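February
By Omprakash Chaturvedi
Search this site Enter keywords Go

Change the Pads Before They Fail

Most of what gets written about kitchen robots is about software. I look after one at a test kitchen in Norkbridge, a sink cell built around a Drenel arm, and most of my week goes to two black fingers and the strips along their inner edges. I think anyone who buys one of these machines should budget for that first and argue about the software later.

A sponge is the hardest thing we ask it to hold. It gives under the fingers, and the squeeze that is right for a plate folds the foam to a point. We run it at 35 percent of full grip force. The factory setting was 17, which may suit a catalog but did not suit our sink.

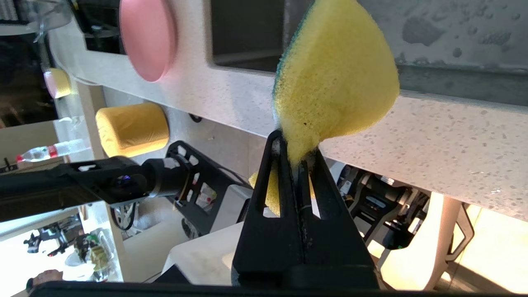
Sponge in the gripper, scouring layer at upper left.

Štefánia Malý, who set up the cell with me, wanted to keep the fingers on until something slipped. Her case was fair. A pair of pads costs money, and changing them means checking the finger alignment again, a job that takes me 38 minutes when the screws behave. She would rather spend that time on the program.

I disagree. A worn pad does not slip all at once. It starts holding a little lower, or a little crooked, and somebody fixes that by raising the force in the program. Then it happens again. By the time a plate drops, the settings are so far off that a new pad won't fix them -- you have to go back and undo every change.

Plates are where I look for it. The rim is thin and smooth, and the grip depends on the surface of the pad. Put water on the plate and there is less room for error. I look at the inner edges of both fingers before the first run on Monday and again at the end of the week.
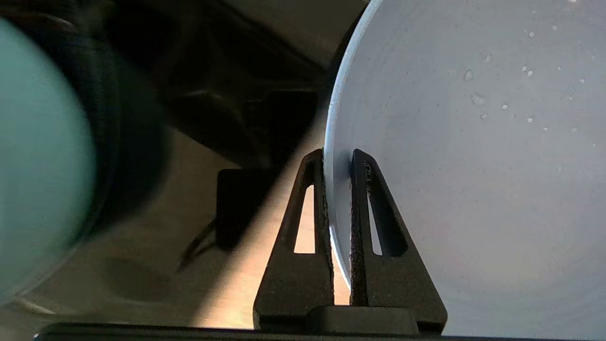 What I would ask a supplier

Sell the pads separately from the fingers. Vikwood does, and Chung does not, so with Chung you throw away a good finger to replace a bad strip. Print a cycle count in the manual, even a cautious one. We changed our last set at 1,501 grips, and I picked that number myself from the log.

And write down the force you started with. Tape it to the cabinet door if you have to.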